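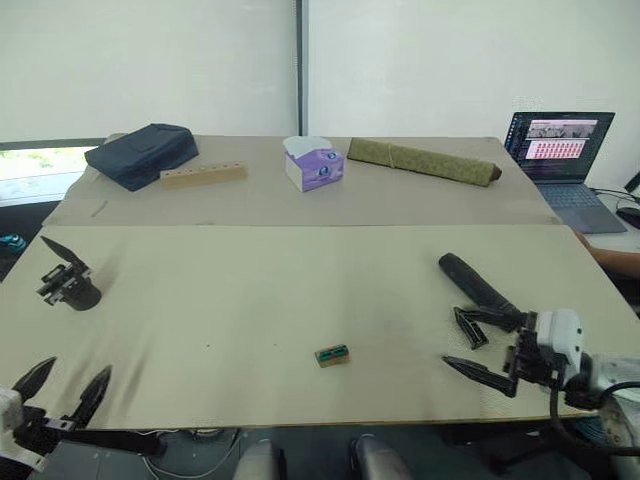

Photo: Pauline Holroyd, bench 2, April 2019

OK, so the head view finally behaves, and I want to get this down while I still remember what we changed.

Quick recap for Yi-chun, who missed most of it: the policy has to find the little green-topped block on the near board, pick it up with the right arm and hand it to the left. In February we trained on 546 demos with a clean table and it looked great, right up until Rizal left his lunch on the far board and the whole thing fell apart (the arm went for the lunch!). So this round is all about clutter. We keep the block alone in the middle and fill the far board with whatever is lying about: the tissue box, the navy bag, the rolled-up green mat, the pale bar with the holes in it. None of it matters to the task, and the policy has to learn that.

Method, such as it is. Benedito reshuffles the far board between batches, I teleoperate, and we keep every episode, even my ugly ones. Then we train the same network twice, once with the background crops randomized and once without. Same seed, same 3012 gradient steps for the fine-tune. Yes, I know that's short, but I wanted to see a difference before burning a night on it.

And there is one! On 21 test trials with a layout it had never seen, the randomized version missed the grasp 3 times and the plain one missed 8. Small numbers, so no champagne yet, but the misses look different too. The plain one drifts toward the far board, and the randomized one just closes a bit early.

Things that still bug me: the dark scuff on the left end of the near board. I have a hunch the network uses it as a landmark. Mark Anthony wants to flip the board and rerun, and I think he's right. Also the handover is still flaky, left fingers open wide and then dither. Leaving that for the next entry.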